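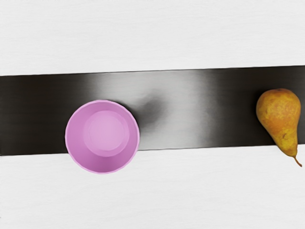
Pladham Fruit, Drultdale packing house
Line 2 automation meeting, minutes
Oct 12, 2026, break room, start of day shift

Present: plant manager, both shift leads, maintenance (one), QA, four packers from line 2, safety rep, Stateck integrator by phone, HR for items 4 and 5 only
Absent: night maintenance (on a call-out), purchasing

Typed up fast between shifts, corrections to the day shift lead please.

1. Last minutes
Agreed with one change. Item 3 last time said packers "requested" the new stations. Packers say they were asked to try them. Changed to "tried".

2. Where the picking cell is at
Stateck gave the update. Pick programs for pears and peaches are both loaded. Pears still the slower of the two, mostly pears lying on their side with the neck pointing toward the edge of the tray. Arm goes for the fat end, fine if the fat end is clear. If not, it waits and flags.

Cup program (the sampler cups) is in but not signed off. Grip force was turned down after two cups came out squeezed. QA wants it left where it is until they have looked at a full shift.

Acceptance run was 1728 picks. 423 of those needed a person, either to move the fruit or clear the flag. Plant manager asked if that's good. Stateck said it's expected at this stage, most of it is the same two or three causes. Packers said it didn't feel like help, it felt like babysitting. Asked for that word to be in the minutes so here it is.

Night shift lead: the flags come in bunches. Ten minutes of nothing then four in a row, and the person covering the cell is by then helping at the weigh station. Walks back, clears it, walks off, it flags again. Wants the person on the cell to stay on the cell.

Plant manager says staffing plan assumed one person over the cell AND the weigh station. Long discussion. Not settled, see item 4.

3. Trays and lighting
Black trays stay for now. Stateck would like matte ones. The shiny ones throw the overhead lights straight back and the camera loses the edge of the fruit. Maintenance asked why this wasn't raised before we bought five pallets of trays. Stateck said it was in the site survey. Plant manager will find the survey.

Options talked about:
- Matte trays, line 2 only. Purchasing to get a price
- Diffuser over the lights above the cell. Maintenance can do this in house
- Moving the cell. No. Power drop is where it is

Packers' point: whatever gets changed up there, people work under those lights too. The last change made it too dim at the sorting end and two people were getting headaches by the end of shift. Safety rep to take a light reading at the sorting end before AND after, not only at the cell.

Agreed: try the diffuser first, one week, then decide on the trays.

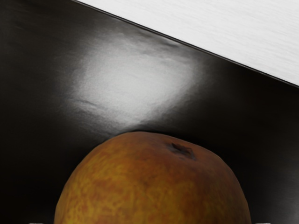
QA on peaches. Two things. First is bruising around the stem end. QA can't say yet if it's the gripper or if the fruit is arriving like that. Packers think arriving, the hand-packed line is seeing it too. QA to pull fruit from both lines, same bin lot, and compare. Untill then nobody blames anybody.

Second, color. Receiving sends over fruit with a lot of brown and rust in the skin and the cell passes it, because it isn't set up to grade, only to pick. Hand packers have always graded without being asked. Pick it up, turn it over, thumb on the soft spot, put it in seconds. That was never in the job description and so it never got into the spec for the cell either. QA said this was the most useful thing to come out of the trial so far.

Stateck can add a grading camera. Would be extra. Plant manager not keen. Packers suggested a person at the outfeed with authority to pull fruit. Not a suggestion box, the authority to pull it. Plant manager agreed in principle, wants it costed.

4. Jobs and staffing (HR joined)
HR read out the statement from Pladham: no layoffs on line 2 as a result of the cell through the end of the season. Packers asked what end of season means. HR says end of November. Packers asked what happens after. HR doesn't have that yet.

This took most of the meeting. Notes in no special order:

- Four hand stations going to two. The other two people go to cell operator and outfeed check. Rotation every two hours, same as now
- Packers want rotation to include the cell for everybody who wants it, so it doesn't end up as one person's machine. Agreed
- Piece bonus. Big one. Bonus is paid per 1000 packed by hand. If the arm does the easy fruit and people get the awkward ones, the hand count drops and so does the bonus. HR hadn't looked at it. Plant manager said nobody should lose money over a trial. Asked if he'd put that in writing. Yes. Line 2 on the average of their last full month until the bonus is redone
- Operator rate. The cell job is more standing and watching, and clearing flags means opening the gate. Packers say that's a different job and should be graded as one. HR to look at what Quiambao pays at their plant, they have had cells like this for a couple of seasons
- One packer with a bad wrist said she likes it. Less lifting and twisting. Wanted it noted that not everyone is against it
- Cell logs. Does the log show who cleared which flag and how fast? Stateck: it can, it's off by default. Packers want it kept off. Plant manager wants totals per shift only, no names. Agreed, Stateck to confirm by email that its off

5. Training
Half a day per person isn't enough. Everyone who did it said the same. They learned to start it and stop it but not what the flags mean. Flag codes are numbers with no text on the panel. Night lead has taped up a handwritten list, which has helped more then the manual.

Agreed:
- Full day each, paid, not on top of a shift
- Stateck to change the panel so flags show in plain words. English and Spanish
- Two people per shift to get the longer course, so there's always one when the other is out

HR left.

6. Safety
Gate interlock works, tested again. Floor tape around the cell is lifting on the walkway side. Maintenance to redo with the heavier tape.

Someone reached over the side of the guard to straighten a pear instead of opening the gate. No injury. Not naming. Shift leads to go over it at start of shift, both shifts. Safety rep asked why a person would reach over and the answer was that opening the gate means a full restart and the restart is slow. Stateck to look at a shorter restart after a gate opening. Safety rep wants a taller side panel whatever happens with the restart.

Noise fine.

7. Anything else
- Fans at the sorting end, still broken, third meeting in a row
- Can the cell be parked at lunch so the beacon isn't flashing into the break room window. Yes
- Visit to Quiambao: two packers and one lead to go, paid time. Date from HR

Actions
Plant manager: bonus letter to line 2, find site survey, cost outfeed check
Maintenance: diffuser, floor tape, side panel, fans
Purchasing: matte tray price
QA: peach comparison, both lines. Cup sign-off after a full shift
Safety rep: light readings
HR: operator grade, visit date, answer on after November
Stateck: log email, panel wording, restart time, training dates
Shift leads: gate talk, one person stays on the cell as a trial until next meeting

Next meeting same room, date to follow once the diffuser week is done. Packers asked for it to be on paid time again. Yes.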